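Stop washing your face like it owes you money

Jun 5, 2021

I have 35 minutes before I need to be somewhere so this is going to be quick. Skin. Specifically the way we scrub it. Twice a day, three times if there was a gym visit, with foam and then a brush and then some acid on a cotton pad. And then we wonder why it's red.

I did it for years. Started at fourteen, when my aunt in Uridthorpe told me squeaky was clean. Squeaky! Like a dinner plate. My cheeks were tight by breakfast and shiny by lunch and my answer was always more soap. 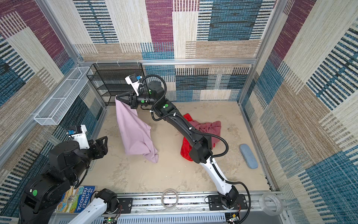

Magagula Staff Wellness Club - Opinion

So last November I quit. Not all washing, calm down. I dropped the morning cleanser. Lukewarm water, pat with a towel, moisturizer, sunscreen, out the door. At night one plain cleanser, the kind with no smell and a boring label. Two steps or three, depending how tired I am. That is the whole routine and I resent how long it took me to get there.

First couple weeks were bad, I'll admit. Felt greasy, convinced everyone in the elevator could see it. Kgomotso Mokgethi from the lunch table said I looked the same as ever, which I chose to take as a compliment. By week four the flaking next to my nose had stopped. Could be the weather, could be that I'd also cut out the scrub with the little beads. I'm one face, not a study.

What gets me is the selling. Went into Cimora looking for a plain lotion and came out with a leaflet for a seven step "reset". Seven! The Sernar counter was worse, a woman there touched my chin and said congested. I'm not a highway. Every step in those kits seems to exist to fix what the step before did. Strip it, tone it, soothe it, seal it. You could just not strip it.

And yes, some people need the strong stuff. If you have real acne, or eczema, or something that hurts or bleeds or won't go away, see a doctor and do what the doctor says, not what I say. Same if you wear heavy makeup, it has to come off properly, I'm not arguing with that. I'm talking to the rest of us with ordinary skin and a crowded shelf.

Thabiso Coetzee disagrees with me, for the record. He thinks a wash in the morning wakes him up and gets rid of the night sweat, and he has lovely skin, annoyingly. Fine. But his is a quick splash of something mild, and he doesnt own a brush. I think we're closer than he lets on. 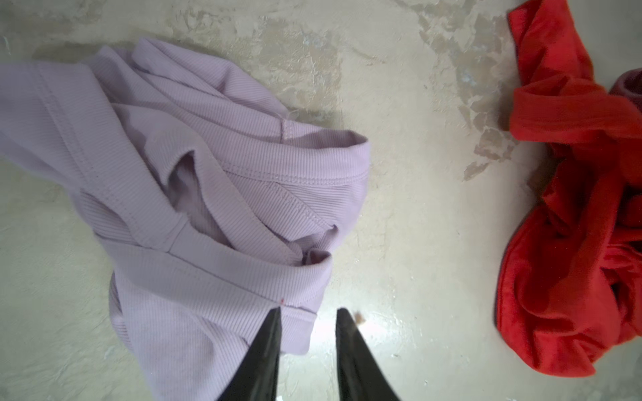

Ribbed knit in soft lilac.

Other small things while I have you. Hot showers aimed at the face, stop. Towels, change them more often than you think. Put moisturizer on while the skin is still a bit damp. Don't try three new products in the same week, you will never know which one did it - I learnt that one with a very itchy neck. Read the back of the bottle, and if fragrance is high up the list and you sting easily, put it back.

Also money. I went through the bathroom cabinet and threw out or gave away most of it, and I am not going to tell you what it all cost becuase my mother reads these. The bottle I kept was the cheapest one in there.

Try it for a month. Mornings only, water only. If you hate it go back to your foam, it'll still be on the shelf. Ok, I'm late, bye.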